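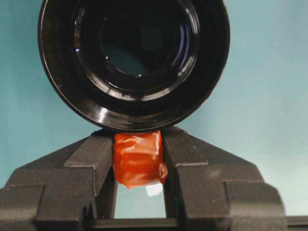
Purple on one side of the glass, blue on the other. I could stare at this all day.

1/ Camera shelf cleanup is finally happening!! 18 years of gear, one very patient table, and a podcast going in the background. Come along if you like dust.

2/ Lenses first, before I get tired and sloppy. Blower, then the soft brush, then the cloth, and only then do I let myself hold one up to the lamp and tilt it around. The coating colors get me every time.

3/ I used to wipe first. Please don't wipe first. My old Wiler zoom has a scratch from February that I still think about when I'm trying to fall asleep.

4/ Glossy black shows every single fingerprint, and I love it anyway. Also, bright orange-red next to shiny black — how good is that? I want a whole camera bag in those two colors.

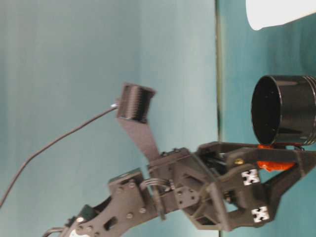 Shahnaz Abeysekara wants to know if I store mine standing up or lying down. Standing, front cap on, with a bit of felt underneath! Lying down they roll, and I have a dent in the baseboard to prove it.

5/ Surface matters more than I expected. I did this on the white kitchen counter for years and kept losing black caps in the shadow of the toaster. Teal is so much easier on the eyes, and smooth means crumbs and lint come off in one swipe. Big fan. Would paint the hallway this color if I lived alone. 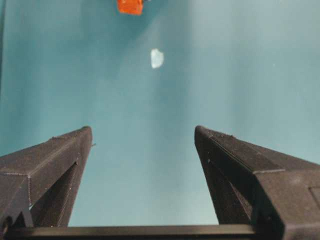 6/ Next up is the drawer of caps and adapter rings, which has 3 Godberg caps in it and I have never owned a Godberg anything. If one of them is yours, come get it, I'll make coffee.

We use cookies to improve your experience. Accept all | Manage preferences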